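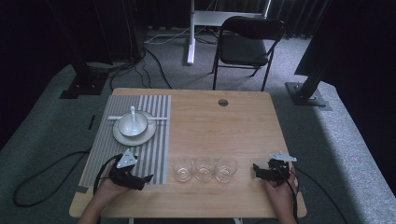
How to lay a table for a noodle supper at home

Guests forgive a late supper. They are less kind about having to get up for a spoon. I have been feeding people in a small flat for 11 years, and this is the order I do things in.

1. Clear the table the night before. Post, keys, the candle you were given in January and feel guilty about: all of it goes on the bed.

2. Wipe it down with a damp cloth, along the grain, then with a dry one. Leave it 20 minutes before anything goes on top. 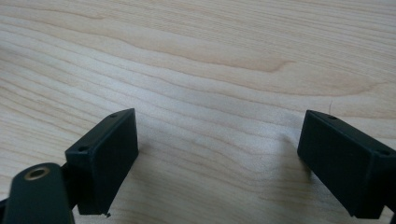 Pale wood, with the grain running mostly crossways.

3. Put down the placemats. Mine came from a shop in Gorkholm and curl at the corners, so I press them under a dictionary first.

4. Plate, then bowl on the plate. The plate catches broth, and there will be broth. My friend Rohani Wibisono skips the plate and owns a great many tea towels.

5. Chopsticks next. Put them wherever your family will argue about least, but do keep them out of the soup until people sit down. Standing them upright in rice is bad manners in a lot of homes.

6. Spoons for everyone, including those who say they don't need one.

7. Small glasses, grouped to one side, so that people pour for each other. Fill them halfway. Elbows exist.

8. Put the chilli oil on a saucer. It will leave a ring on bare wood, and I have a table in the spare room to prove it.

Noodles go in last, once everybody is sitting. If someone is still parking, start without them.

Yareli Serrano
Updated Jul 16, 2025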